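3장 천의 무늬는 어떻게 반복되는가

커튼이나 보자기를 펼쳐 놓고 무늬 하나를 손가락으로 짚어 봅시다. 그 무늬에서 옆으로 조금만 가면 똑같은 무늬가 또 나옵니다. 아래로 가도 마찬가지예요! 이렇게 되풀이되는 가장 작은 조각을 반복 단위라고 부르며, 이 장은 전부 이 조각 하나에서 출발합니다.
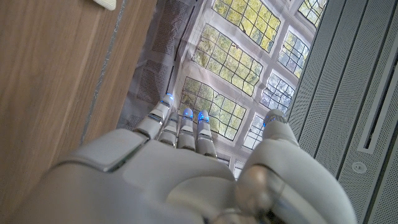
반복 단위의 크기는 어떻게 잴까요?
무늬의 한 점을 정하고, 가로 방향으로 똑같은 점이 다시 나올 때까지의 거리를 잽니다. 세로 방향도 같은 방법으로 잽니다. 두 길이가 반복 단위의 가로와 세로입니다.

직물 도안가 린네아 뢰닝(Linnea Rønning)의 '쿨로라(Kullora)' 도안은 반복 단위가 가로 300mm, 세로 200mm입니다. 가지 하나와 열매 몇 알이 전부인데, 이어 붙이면 숲처럼 보입니다. 비결은 가장자리에 있습니다. 오른쪽 끝에서 잘린 잎이 왼쪽 끝에서 정확히 이어지거든요. 처음 그려 보는 학생들은 대개 가운데만 공들여 그리다가 이 부분에서 막힙니다(저도 그랬습니다).

배열 방식도 살펴봅시다. 단위를 바둑판처럼 나란히 놓으면 정배열, 옆 줄을 세로 길이의 절반만큼 내려 놓으면 반내림 배열입니다. 세로가 200mm라면 100mm를 내리면 되지요.

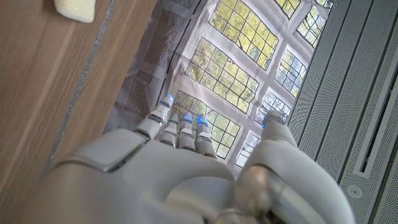
반내림 배열을 쓰면 가로줄이 눈에 덜 띕니다. 같은 그림인데도 훨씬 넓게 퍼진 느낌이 나니 꼭 직접 해 보세요. 투명 종이에 단위를 베껴 밀어 보면 금방 알 수 있습니다. 쇼네드 로커(Sioned Lougher)는 '거트데일(Gutdale)' 연작에서 같은 단위를 배열만 바꾸어 11가지로 찍어 냈는데, 나란히 걸어 두면 서로 다른 도안으로 착각할 정도입니다.

도장으로 무늬를 찍을 때는 기준선이 먼저입니다. 탁자나 천 가장자리에 직사각형을 잡고, 그 안에서 첫 단위의 자리를 정합니다. 첫 줄이 1mm 기울면 열 번째 줄에서는 누구나 알아볼 만큼 어긋납니다.
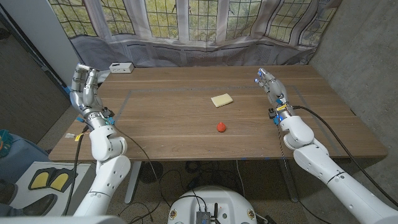

그림 3-3. 테이프로 표시한 직사각형 구역과 그 안의 노란 스펀지

물감은 도장에 얇게 여러 번 두드려 바릅니다. 한꺼번에 많이 묻히면 가는 선이 뭉개집니다. 천 아래에는 담요를 한 겹 깔아 두면 좋습니다. 색이 두 가지라면 넓은 면의 색을 먼저 찍고, 마른 뒤에 윤곽을 찍으세요. 순서를 바꾸어 찍은 견본도 하나 남겨 두면 비교하는 재미가 꽤 큽니다!

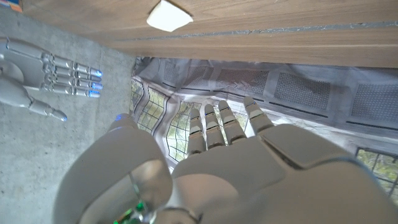 무늬의 방향은 왜 확인해야 할까요?
위아래가 정해진 무늬는 천을 거꾸로 놓으면 그림도 뒤집힙니다. 옷이나 커튼을 지을 때 모든 조각을 같은 방향으로 잘라야 하므로 천이 더 많이 듭니다.

방향이 없는 무늬를 만들려면 단위 안의 그림을 여러 각도로 돌려 넣습니다. 3.1절에서는 잎 한 장을 돌려 가며 첫 반복 단위를 그려 보겠습니다. 준비물은 모눈종이, 연필, 가위, 투명 테이프입니다.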